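Asociación de Vecinos y Comerciantes de la calle Villca
Acta de la reunión ordinaria, agosto de 2024

Asisten: Dayana Paucar (preside), Wilson Condori, Heriberto Pacheco, Siobhán Noonan y Sorcha Cowie, que toma nota. Excusa su ausencia la papelería.

1. Acta anterior

Se aprueba el acta de julio con una corrección. Donde decía que Heriberto Pacheco «apoya» el cambio de las farolas debe decir que «no se opone por ahora». Él mismo pide que se respete la diferencia.

2. Propuesta de Lornent para el reparto de mercancías

Dayana Paucar resume el documento de Lornent, entregado a los presentes la semana anterior. La empresa propone cerrar la calle a las furgonetas por la mañana y concentrar las entregas en un local de la esquina, desde donde se llevarían a cada comercio en triciclo de carga. Promete una reducción de hasta el 70 % del tráfico de reparto.

Wilson Condori pregunta de dónde sale esa cifra. Se busca en el documento y aparece tres veces, siempre sin fuente. En la última página hay una nota que remite a «experiencias comparables», sin nombrar ninguna. Wilson pide que conste que una calle con dos fruterías, una carnicería y una ferretería recibe género que no cabe en un triciclo, o que cabe si el triciclo hace nueve viajes.

Siobhán Noonan recuerda que en la tienda de telas los rollos llegan de una pieza y pesan lo que pesan. Le gustaría ver a alguien de Lornent subiendo la cuesta con uno. Por lo demás no le parece mal que haya menos furgonetas delante de su escaparate, y lo dice porque en la reunión anterior quedó como si estuviera en contra de todo.

Heriberto Pacheco señala que el documento habla de servicio los 365 días del año y que, en la tabla de precios, los domingos y festivos aparecen con recargo. Considera que las dos cosas pueden ser ciertas, pero que convendría haberlas puesto en la misma página.
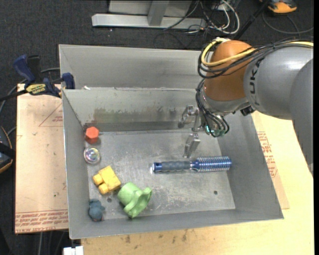
Se discute a continuación quién pagaría el alquiler del local de la esquina. Según Lornent, el coste «se absorbe en la operativa». Dayana Paucar entiende que eso significa que lo pagan los comercios. Sorcha Cowie entiende lo mismo. Wilson Condori dice que prefiere no entenderlo hasta que se lo expliquen por escrito.

Se acuerda pedir a Lornent, antes de cualquier prueba: el origen de la cifra de reducción, el precio por bulto con recargos incluidos, el peso máximo admitido y el nombre de una calle donde el sistema lleve funcionando más de un invierno. Sin esas respuestas el punto no vuelve al orden del día. Votan a favor todos los presentes.

3. Aplicación Jilteo

Se presenta el resultado de las primeras semanas de la aplicación para avisar de incidencias (baches, bombillas fundidas, contenedores llenos). Se han recibido 33 avisos. Heriberto Pacheco ha repasado el listado y comunica que buena parte se refiere al mismo contenedor, el de la entrada del pasaje, y que otro grupo lo forman pruebas enviadas por los propios miembros de la asociación el día de la instalación, entre ellas una suya que dice «hola».

Siobhán Noonan pregunta cuántos avisos se han resuelto. Constan como «resueltos» casi todos. El contenedor sigue lleno. Dayana Paucar explica que la aplicación marca el aviso como resuelto cuando alguien lo abre, y que ha escrito a los responsables para preguntar si esa es la idea. Contestaron con un enlace a las preguntas frecuentes, donde no figura la pregunta.

Se acuerda mantener Jilteo hasta que termine el periodo gratuito y seguir llamando por teléfono al ayuntamiento, como hasta ahora. Wilson Condori se abstiene porque no la tiene instalada ni piensa hacerlo.

4. Fiesta de la calle

El grupo Ako confirma que puede tocar, con la condición de disponer de toma de corriente y de un sitio a cubierto para los instrumentos. La toma de corriente está. Lo del sitio a cubierto queda pendiente: Siobhán ofrece la trastienda, siempre que no se fume dentro ni se apoye nada sobre los rollos.

Heriberto Pacheco pone en duda que haga falta comprar banderines nuevos. Los del año pasado están en una caja en su garaje y, a su juicio, sirven. Dayana Paucar opina que están descoloridos. Se acuerda que Heriberto los traiga a la próxima reunión y se decida a la vista.

5. Ruegos y preguntas

Wilson Condori ruega que los documentos de las empresas se envíen sin la carta de presentación, que en el caso de Lornent ocupaba más que la propuesta.

Sorcha Cowie pide que alguien la releve en la redacción de las actas a partir del otoño. No se presenta ningún candidato. El punto se traslada a la siguiente sesión.

Se levanta la reunión a las nueve y diez de la noche.

Fdo.: Sorcha Cowie, secretaria
V.º B.º: Dayana Paucar, presidenta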